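Unit 3: What a survey number is worth

Read this before the May seminar. Bring the Turow report with you, preferably with angry marks in the margins.

The Turow report says that most people in Rurkberg are "satisfied or very satisfied" with their local library. The sample was 1113 people, and the report mentions this on nearly every page, as if size settled the matter. It doesn't. A big sample drawn badly is a bad sample, and it costs more.

Start with who was asked. The forms were left at the library's front desk. People who had given up on the library never saw one. Romain Bailly made this point in his reply to the report and was told that the later mailing "corrected for" the problem. The mailing went to about 4000 homes. The report does not say how many came back from it – look for yourselves, I have tried – so we can't tell whether it corrected anything.
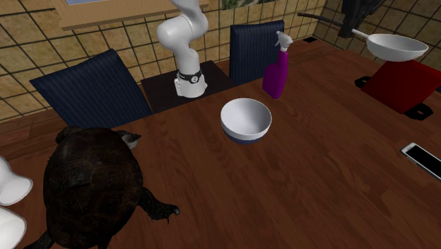
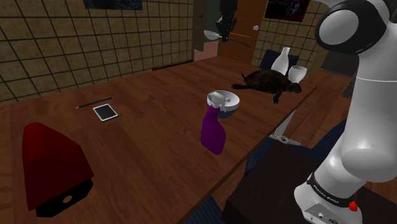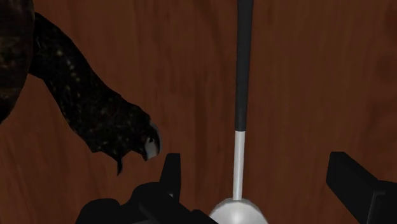 Computer-rendered views with reddish-brown wood in all 3.

Next, the wording. Question 2 reads: "How much has the new reading room improved your visits?" There is no box for "it hasn't." Leclerc defends this kind of question on the grounds that people who disagree will skip it. Maybe some do. Most of us, given a row of boxes and a pen, tick one and move on.

Then the weighting. Turow used the Flellex method, which counts some answers more heavily so that the sample matches the town by age. Fine, as far as it goes. But if the few young people who answered are all regular visitors, weighting them up only makes the regulars louder. Age was never the trouble here.

I am not asking you to believe the library is disliked. It may be loved. The report just can't show it, and a reader who likes the result should be the first to check the method.

For the seminar:
Rewrite Question 2 so that a person with no opinion can answer it.
Find one claim in the summary that the tables don't back up. There are several.
Read Leclerc, chapter 3, and skip the appendix.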